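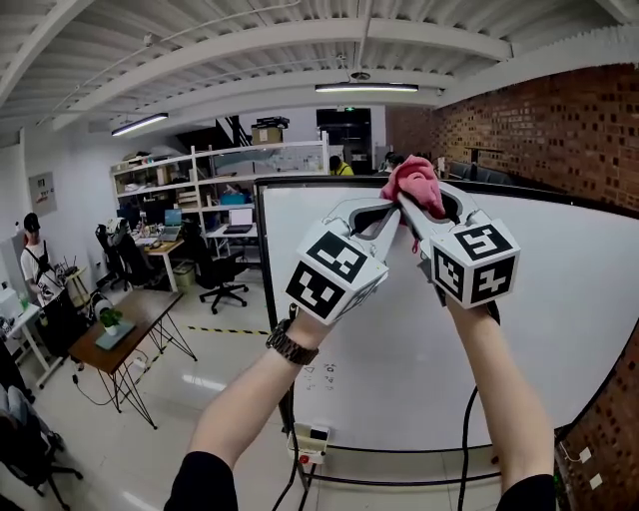
Bedari Opens Shared Workspace in Gevport With Reusable Whiteboards in Every Room

GEVPORT, 03/10/2025 – Bedari, a supplier of office furniture and workroom equipment, has opened a shared workspace on the second floor of the former Hrynyshyn print works in Gevport. The space has 132 desks for rent by the month and is open to small firms, students and people who work for themselves.

The company spent the months since July fitting out the building. Old partitions came down, the floors were refinished in white, and walkways were marked with striped tape so that equipment and chairs stay clear of the main routes.

Each work area is set up with a large whiteboard on a stand, desks, office chairs and open shelving for tools and boxes. Members can move the boards between areas as they need them. Bedari decided against paper flip charts after a trial at its Trimoditz office, where staff went through 2,477 sheets in one year and threw nearly all of them out.

"People wanted to write something up, talk it over and wipe it off," said Vira Kushnir, who manages the Gevport site. "A board and a cloth will do that. We wash the cloths and put them back out."

Cleaning is part of the membership. Boards are wiped from the top edge down at the end of the day, bins are emptied, and desks are cleared of cups. Anything a member wants left on a board overnight can be marked with a "keep" card, which is good for 2 nights. After that the board is cleaned with the rest. Members who want to hold on to their notes longer are asked to take a photo.

Marek Oravec, head of fitting at Bedari, said most of the furniture came from the company's own stock, including tables and chairs returned by earlier customers.

"Not every desk matches, and we left it that way," Oravec said. "We checked the legs, tightened everything and replaced the tops that were too far gone. The shelving is plain metal. It holds a lot and it's easy to wipe down."

The workspace covers over 3,000 square feet per wing, with the east wing kept for quiet work and the west wing for groups and hands-on projects. Plants have been placed in both wings. Wireless internet, power outlets and locked storage are included in the monthly price. Meeting rooms are booked separately at the front desk.

A second site in Trimoditz is being considered – Bedari expects to decide once the Gevport building has been open for a full season.

Tours of the Gevport workspace are given every weekday morning and do not need to be booked. Groups of more than six should call ahead.

About Bedari
Bedari sells, rents and repairs furniture for offices, schools and workshops. It has offices in Gevport and Trimoditz.

Media contact
Vira Kushnir, Site Manager, Bedari Gevport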